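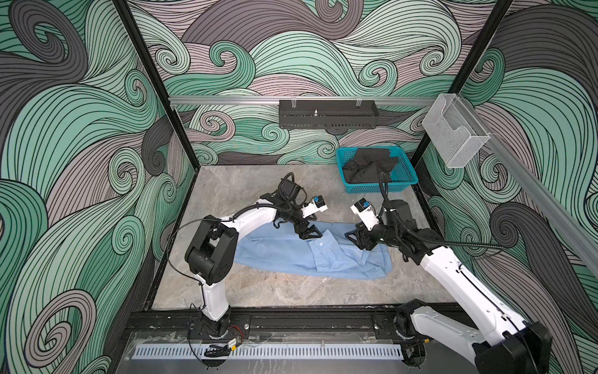 *Light blue button-up shirt, crumpled.*

I've owned the Plosto travel steamer for long enough now to have opinions, and most of them are very happy ones! It came with me to Skerkcombe for a family wedding, then to a string of work trips, and since then it has lived on the hook behind the bedroom door, where the big iron used to be. The big iron is in the cupboard under the stairs. I haven't missed it much.

First, the size. It weighs 625 grams empty, which I know because I put it on the kitchen scales before packing (I was flying with hand luggage only and counting every sock). The handle folds flat against the body and clicks into place – a proper click, so it doesn't flop open in your bag and snag on your jumper. The cable is 2 metres long. That sounds plenty until you stay somewhere with the only socket behind the bed, and then you find yourself steaming a dress on the curtain rail with your arm at full stretch.

Filling it is easy. The tank pulls out from the bottom, you hold it under a tap, and it goes back in with a quarter turn. One tank gets me through a shirt and a pair of light trousers, or one linen dress if I don't dawdle. Linen drinks the stuff!

So how good is it? On cotton shirts, very good, as long as you do things in the right order. I start with the collar, laid flat on a towel, then button the top button, hang the shirt up and work down from the shoulders, pulling the hem gently with my free hand. Cuffs last. The placket between the buttons is the fiddly bit, and the narrow nose of the Plosto slides in there far better than my old Dritum ever did. The Dritum was a lovely solid thing but it had a head like a soup plate.

What you won't get is a knife-edge crease. My friend Cauã Brandão wears pleated trousers and borrowed mine for a weekend, and he handed it back saying it had made them look "relaxed". Fair enough. If you want sharp creases, keep your iron.

It does spit a bit. If you start before the light goes green you'll get drips down your front, and if you tip it too far back it gurgles and sulks. Hold it upright, give it a few seconds pointing away from the clothes, and it behaves. I've had no marks on silk, though I go over silk from the inside.

The pouch it comes in is thin and mine has already gone at the seam. I use an old wash bag now. The clip-on brush, on the other hand, is brilliant on wool coats and I'd have paid extra for it. It lifts dog hair too.

There are cheaper ones about. I tried my sister's Estrella at Christmas and it was fine for scarves, but the steam came in little puffs and my sleeves were still rumpled after ages of trying.

One tip for anyone in a hard water area: empty the tank every time, even when you're rushing for a train. I forgot for a fortnight and got white flecks on a navy blouse. They brushed off, and a rinse with diluted vinegar sorted out the tank.

I'd buy it again tomorrow, and I've already got one put by for my mum's birthday.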